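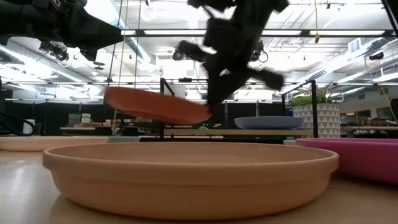

Re: [skemby-branches] Potted plants, saucers and the new floor finish

To all branch managers and building contacts,

Thank you to those who replied to the draft plant policy circulated in January. The Office of Buildings and Interiors has now read all of the comments. The message from the Hsu Branch raised most of the points made by others, and it is quoted in part below with our replies. The revised policy will be posted to the list archive once the wording on loans between branches has been settled.

> Our branch has kept potted plants in the reading room for many years, and patrons are fond of them. The draft says that all pots standing on wood must be moved to "an approved surface" before the refinishing begins. Could the Office say what an approved surface is? We have tile in the entry, carpet in the children's room and wood everywhere else.

An approved surface is tile, sealed concrete, or a metal or plastic plant stand with a solid tray. Carpet is not approved, even with a tray in place. Tile in the entry may be used provided that a clear path of 40 inches is kept for patrons with wheelchairs and strollers. Plants may not be placed in front of the book return, the fire panel or any exit door.

> We also wish to ask about terracotta saucers. Nearly all of ours are plain clay. The draft groups them with "unsuitable vessels," which seems harsh.

The wording was too strong and has been changed. Plain clay saucers may continue in use. Unglazed clay is porous, however, and moisture can pass through the base of a saucer and sit against the floor for days without being noticed. At the Likico Branch, pale rings were found under a row of saucers when the shelving was moved, and the boards in that bay had to be sanded twice. The revised policy therefore asks for one of two measures when a clay saucer stands on wood:

1. A cork mat with a waterproof backing, cut at least one inch wider than the saucer on all sides.
2. A saucer glazed or sealed on the inside, raised on feet so that air can move beneath it.

Felt pads alone are not enough. They hold water, and the dye in darker felt can mark a light floor.
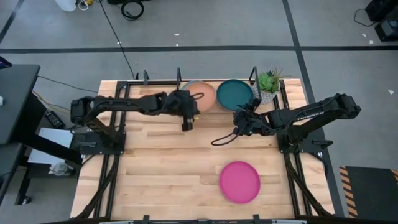 Butcher-block table on a concrete floor.

> Some of our smaller plants are kept on wooden tables. Does the policy cover furniture, or floors only?

It covers both. Tabletops made of joined wood strips, including butcher block, call for some care, as water that stands along a joint may lift the finish and in time open the glue line. Small pots may remain on tables if they are placed in a deep tray and taken to a sink for watering. Please do not water plants in place on any table used by the public. Oiled tops should be checked twice a year and oiled again when a drop of water no longer beads on the surface. Lacquered tops should not be oiled at all.

Branches that are unsure which finish they have should contact this Office before applying any product. We would much prefer to answer the question than to strip a table.

> Is there money for mats and stands? Our supply line is nearly spent.

Yes. Each branch may claim up to $200 for mats, trays and stands from the interiors budget. Claims over that amount will be considered for branches with more than 50 plants, and should be sent with a short list of what is needed and where it will stand. Decorative pots, soil, fertilizer and replacement plants are not covered by this allowance and should continue to be charged to the branch.

> Lastly, who is to move the large pots? We have a fig that two members of staff were barely able to tilt.

Staff are asked not to lift or drag any pot that they cannot move comfortably with one hand on each side. Large pots will be moved by the contractor, Prolleva, during the first morning of work at each site. Please mark these pots with a strip of blue tape and leave the saucers where they are — the crew will lift the pot and saucer separately. Do not water a marked plant for three days before the move. A dry root ball is a good deal lighter, and the saucer is less likely to spill.

Other matters raised in comments

Cleaning of saucers. White crust on clay comes from minerals in tap water. It can be removed with a stiff brush and a mixture of equal parts white vinegar and water, followed by a plain rinse. Saucers should be left to dry fully before they go back on wood. Bleach should not be used inside the reading rooms.

Cracked saucers. A saucer with a crack running to the rim should be thrown out. Glued saucers have been found in use at several branches, and in most cases the glue had let go at the underside.

Self-watering pots. These are allowed on approved surfaces. The overflow hole must face away from walls and shelving.

Hanging plants. No new ceiling hooks may be put in by staff. Existing hooks will be inspected when the refinishing crew is on site, and any hook that fails will be removed the same day.

Gifts of plants from patrons. Branches may accept or decline these as they see fit. Plants should be kept apart from others for two weeks and checked for insects under the leaves and along the stems.

Order of work

The Hsu Branch will be refinished first, followed by Likico and then the Skemby main building, where 300 feet of window ledge must also be cleared. Reading rooms will close at 6 p.m. on the evening before work begins. The finish needs five full days before any pot, mat or tray is set on it. Foot traffic in clean shoes is permitted after two.

Comments on loans of plants between branches may still be sent to the list. Please keep the subject line as it stands so that replies are filed together, and trim quoted text where possible.

Office of Buildings and Interiors
Skemby Public Library

--
skemby-branches mailing list
Messages to this list are archived and may be read by all branch staff.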